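Plururstead bin picking group: notes from the catch-up, September 11, 2019

Minutes by me again, as I lost the draw. In the room: Sayaka Yagi (chair), the two of us from the Akmont rig, the Sikora lot on the phone (crackly, so apologies if I've put words in your mouths) and our two students from Mullimside. No absences, unless you count the biscuits.

1. Last time's minutes

Agreed, with one fix. I'd written that the self-labelling script was finished. It was running, and those are different things, as Sayaka kindly pointed out. Changed.

2. Self-labelled grasps: where we've got to

This was the main item and took up most of the hour. For anyone who missed April, the idea is that we stop drawing grasp labels by hand. The arm picks a spot, closes the fingers, lifts, and then looks at how far apart the fingers ended up. If they've shut completely, that's a miss. If they've stopped short, we call it a grasp, drop the thing in the other bin and go again. Once a bin is empty we swap over and work back the other way, so the whole business can chug along through lunch!

We now have 806 attempts through the full loop. I read out the breakdown and promised to put it here: 310 were labelled as grasps by the finger gap. Sayaka then sat down with the recordings and checked every one of those 310 by eye (heroic, I thought), and found 13 where the fingers were holding nothing. They'd jammed on something or pinched the side of the bin, and the gap looked fine on paper.

Sikora asked whether 13 matters. Bit of a back and forth on this. My view was that a learner can live with a few bad labels. Sayaka's view was that they aren't scattered evenly, they're nearly all close to the walls, so the model is being taught that walls are lovely things to grab. I came round to her side by the end, I'll admit it.
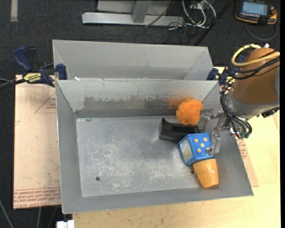 The walls led us on to the clutter question, which we'd meant to leave until next month but there we are. When things bunch up at one side, the fingers have to come down between an object and the metal, or between two objects, and the top-down sampler picks its spots as if everything were lying in the open. We talked about adding a small nudge before the grasp, just a sideways push with closed fingers to spread the pile out. One of the students has tried it in simulation and says it helps with boxy shapes and does very little for soft ones, which tend to squash and spring back. I'd like to see it on the real rig before we get too excited (I am a bit excited).

Decided: the nudge goes in as a separate action with its own label, so we can pull it out again if it's rubbish.

3. Lift check

Sayaka proposed a second test for success: compare a picture of the bin before the attempt with one after, and only count the grasp if something has gone. She's run it over a batch of 119 old attempts and it threw out all the wall pinches in there. It also threw out two perfectly good grasps where the arm was still in the way when the second picture was taken. Easy enough to cure, we just wait for the arm to clear. Sikora worried about the extra time per attempt and I said we'd measure it, which I suppose means I'll measure it.

Decided: both tests to run side by side until the next meeting, and we keep both labels.

4. Object set

Short one. We want more soft and fuzzy things and fewer hard cubes. Mullimside have a cupboard full of toys we can raid. Please nothing with loose string, I spent a whole afternoon on that once and I'm not doing it again. The test objects stay in their own box and do not get mixed in with the training ones, however tempting it is when you need one more thing for the pile.

5. Write-up

Sikora would like a draft of the method section soon. Sayaka is happy to start it if somebody else does the related work. Long silence on the phone. I said I'd do half.

Actions

Me: time the loop with the lift check on and off; half of the related work.
Sayaka: mark the 13 bad labels in the log with where in the bin they happened; first go at the method section.
Students: nudge action on the real arm, slow speed to begin with.
Sikora: send over their version of the sampler, and the other half of the related work (yes, you did agree, I wrote it down).

Next meeting is at Mullimside, same time, and they're doing the tea.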